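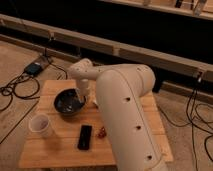 L'atelier partagé Chambi met à la disposition de ses adhérents un poste de manipulation robotisée, construit sur place dans le cadre du projet Mindodex. La présente page rassemble les réponses aux questions le plus souvent adressées à l'équipe technique, qu'elles portent sur la construction du poste, sur son utilisation ou sur les conditions d'accès. Le bras, de couleur crème, travaille au-dessus d'un plateau carré en bois sur lequel sont disposés des objets courants, tels qu'un bol sombre ou un gobelet en papier blanc. Les adhérents souhaitant reproduire l'installation à leur domicile sont invités à lire également la rubrique consacrée au câblage.

Qui peut utiliser le poste ?

L'accès est réservé aux adhérents à jour de cotisation ayant suivi la séance d'habilitation. Les personnes mineures sont admises en présence d'un adulte habilité. Les visiteurs peuvent assister à une démonstration, sans manipuler les commandes.

En quoi consiste la séance d'habilitation ?

Elle dure 50 minutes et comprend la mise sous tension, l'arrêt d'urgence, le guidage manuel du bras et le chargement d'un programme existant. Elle est assurée par Abelardo Agudelo, responsable technique du poste. Aucune connaissance préalable en programmation n'est exigée.

Quels objets peut-on placer sur le plateau ?

Sont autorisés les objets légers, non coupants et secs : vaisselle incassable, gobelets vides, petits cubes, boîtiers. Les liquides sont interdits, y compris dans un récipient fermé. Tout objet personnel reste sous la responsabilité de son propriétaire. Avant le premier essai d'un programme comportant une descente dans un récipient, l'utilisateur vérifie la hauteur du bord et exécute le mouvement à vitesse réduite.

Peut-on modifier le plateau ou son environnement ?

Le plateau ne doit être ni percé ni collé. Les repères de position sont tracés au ruban de masquage, puis retirés en fin de séance. Toute modification des supports ou des fixations fait l'objet d'une demande écrite, accompagnée d'un croquis coté.

Comment le câblage doit-il être disposé ?

L'alimentation est posée au sol, hors de la zone de passage. Les câbles conservent une boucle de réserve suffisante pour que le bras atteigne toutes ses positions sans traction sur les connecteurs. Il est demandé de ne pas les enrouler autour de la base et de ne brancher aucun autre appareil sur la même multiprise.

Les plans sont-ils disponibles ?

Le dossier de construction peut être consulté à l'accueil ou demandé par courrier électronique. Il comprend les plans du support, la nomenclature et les fichiers de réglage. Le montant des fournitures, hors bras, s'est élevé à 362 euros. Les pièces de fixation ont été usinées à l'atelier de Plokholm, notre partenaire, et les quincailleries achetées chez Balton.

Que faire en cas d'arrêt inattendu du bras ?

L'utilisateur actionne l'arrêt d'urgence, s'éloigne du plateau et consigne l'incident dans le registre. Le code 13 signale un dépassement d'effort : il convient de dégager l'obstacle avant tout réarmement. Si le même code réapparaît, le poste est mis hors service jusqu'au passage du responsable technique.

Comment réserver un créneau ?

Les réservations s'effectuent à l'accueil ou depuis l'espace adhérent. Un créneau non honoré est remis à disposition après un quart d'heure. Le poste sera fermé en décembre pour révision des articulations ; les demandes portant sur cette période seront reportées au mois suivant.

Page mise à jour le 27/10/2026.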